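We use cookies to remember your settings and measure visits. Accept all | Manage choices

OK, promised a few of you an update on what the robots have done to my job, so here goes. Long one, get a snack.

For anybody new: I work at Derer. We do clothing care and folding, and since December a chunk of the folding has gone to machines. I was a folder for years. Now my badge says "cell lead" and I still fold plenty.

First thing that changed was the noise. The old floor was people talking over each other all shift. Now there's a steady hum and you have to walk over to somebody to tell them your gossip. I miss the yelling more than I thought I would!

Second thing – my wrists. They feel great. I used to tape the right one by lunch and I haven't bought tape since spring. Whatever else I say in this thread, keep that in mind.

T-shirts and towels, the Bakard line eats those up. Flat, thin, same every time. Our record is 762 pieces in one shift and I did not touch a single one of them. Felt weird to clap for it but we all clapped.

Sweaters are where it gets interesting (and where I still have a job lol). A thick knit doesn't want to be flat. You fold it and it puffs back up, the ribbed part goes one way and the rest goes another. You have to decide where to grab it, and that's the part my hands know and I'm terrible at explaining.

So a lot of my week now is the slow stuff. Knits, on a real bed with a real bedspread, two fingers to pinch with. Try it sometime, you'll respect your own thumb.
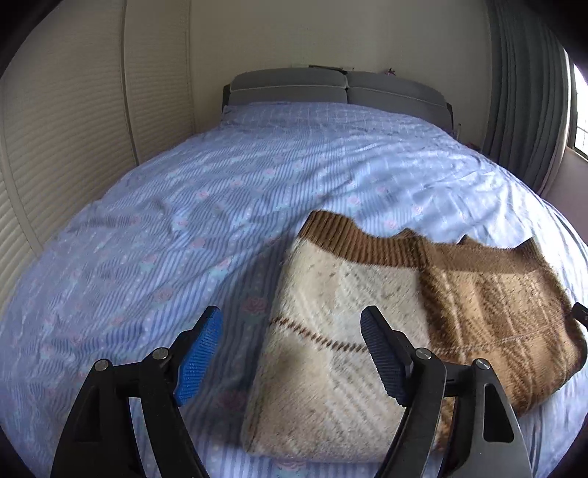 Nahom Dinsa replied that his shop went the same way and the hours were what got him: the machines do the easy pieces, so every piece a person touches is a hard one, and a full day of only hard ones wears you out in a new way.

Yes!! That is exactly it. Towels used to be my break. I could fold towels and plan dinner. There's no planning dinner during a cable knit.

We brought that up with the boss and got something for it, too. We rotate now, two hours on knits and then you swap to checking or loading. It took 13 emails and one loud meeting, but we got it.

Pay question, because I know it's coming: the lead badge came with a raise. Not everyone got a badge, though. Two people moved over to Fullier, one retired early, and I don't think the newsletter with the big "no layoffs" headline told that story very well.

Anyway, knits start on the Valdebenito cell next. I'm supposed to train it and also grade it, so if it folds like me I guess I'll have opinions about my own folding.

Going to bed. Replies are open, be nice to each other.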